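Unden folding board and plaid shirts: a review after two months

By Kirsty Dunmore
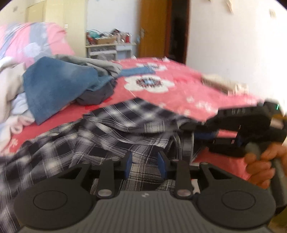 I iron as little as I can get away with, so how a shirt is folded matters more to me than it might to someone who presses everything on the morning. Most of the shirts in our house are checked or plaid, and checks show up a bad fold straight away. If the lines don't run parallel to the edge you can see it from across the room.

For years I folded on the bed. It's the right size and the laundry ends up there anyway. The trouble is that a bed gives under your hands, and a loose bedspread moves with the shirt when you pull a sleeve across. In April I bought the Unden folding board to see whether it made any difference.

What you get

The Unden is four hinged plastic panels, pale grey, with rows of holes to let the air out when you flip them. Opened out it is a bit wider than a man's large shirt. Closed, it is the size of a big atlas and slides down the side of a wardrobe. There are no instructions in the box, only a drawing printed on the sleeve, and the drawing shows a T-shirt. For a shirt with a collar and buttons you have to work it out.

I got there in the end with this order. Button the top button, the third and the last. Lay the shirt face down with the collar level with the top edge. Smooth it from the middle outwards. Flip the right panel, flip it back, turn the sleeve down so it lies along the body, then do the same on the left. The bottom panel comes up last.

How it does with different cloth

Brushed cotton is the easiest. It grips the plastic a little and stays where it's put. My husband's heavy winter shirts come out very well and the checks line up down both sides, which I never managed by hand.

Thin cotton is harder. It slides as the panel goes over, and twice in one evening I ended up with the placket twisted underneath. Smoothing it down with a slightly damp hand helps. A friend, Svitlana Shevchuk, puts a tea towel under the shirt, and I have tried that too. It works but you then have to pull the towel out of the middle of the finished fold, and half the time the fold goes with it.

Anything with a long tail needs the hem turned up first or it pokes out at the top. Children's shirts are too small for the board to be worth opening.

Using it on a bed

The board does need something firm beneath it. On our mattress the middle panels sink and the outer ones tip inwards before you want them to. I moved to the chest of drawers, where it sits flat, but then there is nowhere to put the pile. In the end I went back to the bed with the board on top of a large tray. It looks daft and works fine.

I still do the first step on the bed by hand — a quick shake, a flat spread and a tug at the side seams to get the worst creases out. The board won't remove creases. If a shirt goes on wrinkled it comes off wrinkled, only squarer.

Compared with the Lalico

Ostap Hladun at work lent me his Lalico for a fortnight. It is made of stiff card covered in fabric, and much quieter. The Unden claps every time a panel lands, and I wouldn't use it late in the evening with someone asleep next door. The Lalico has a softer fold line as well, kinder to linen. Against that, its hinges are only cloth and his had begun to fray at the corners. It is also narrower, so broad shirts finish with a double layer at the shoulder and make a lumpy pile.

Wear so far

By my tally the board has done 286 shirts. One hinge has gone white along the bend but hasn't split. The surface is scratched from buttons and none of the scratches catch on fabric. It wipes clean.

Is it worth having?

If you fold a lot of adult shirts and keep them in drawers, yes. The piles are all one width and I can fit an extra two or three shirts in each drawer. If yours go on hangers, save your money. I'd like the next version to have rubber feet and a drawing that shows a collar.

Four out of five. I've given the Lalico back and haven't missed it, except on linen.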